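About Vadura

Vadura tests machines that are meant to do chores. We started in a rented unit with 2 benches and a sink, and we still spend most of our days on the same question we began with: can a robot clear a table, load a rack or sort a bin well enough that a person can leave it alone?

For most chores the answer is still no. A robot vacuum will cover a flat floor. A shop-floor arm will move the same part from the same spot all day. Ask either kind of machine to deal with a kitchen after breakfast and it needs help within minutes.

What we do

Companies send us arms, grippers and software, and we run them through ordinary work. Our standard list has 80 tasks. Some come from homes, such as folding towels, emptying a dish rack and wiping a counter. Others come from small shops and packing rooms. Every task is written down in plain steps, and a person does it first so we have a time to compare against.

Cups and trays take up a good share of the schedule. A drinking cup is light, it may be see-through, and it tips if one finger touches before the other. A person picks one up without looking. For a machine it is still a fair test of both sight and grip.
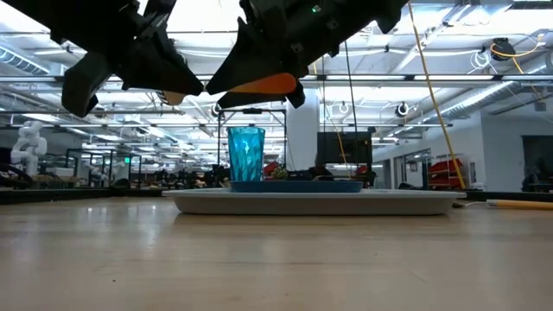
A two-finger gripper above a turquoise cup on the tray bench.

We count a task as passed when the machine finishes it without a person stepping in. Dropped items, wrong placements and stops are logged separately. A full test takes 300 attempts per task, spread over several days and different lighting. Clients get the whole log, including the bad runs.

Where things stand

Picking up one known object from a clear surface is mostly solved. Picking up an unknown one from a pile is improving. Cloth is slow. Anything that involves water, glass and a time limit together is a long way off, and we tell clients so before they book.

Who we are

Vitória Seixas and Tomás Seixas founded the company and run it together. Vitória handles test design and Tomás handles the building and the budget. Raquel Bastos leads the bench team. Wichai Nilsuwan writes the logging software, called Luko, which we also license to other labs. Rosário Nogueira is the person who answers when you write to us.

Working with us

We take bookings from manufacturers, research groups and retailers. A first visit includes a tour and a short trial on tasks you choose from the list. Please send the weight and reach of your machine ahead of time, along with its power needs.

Page last updated March 4, 2018.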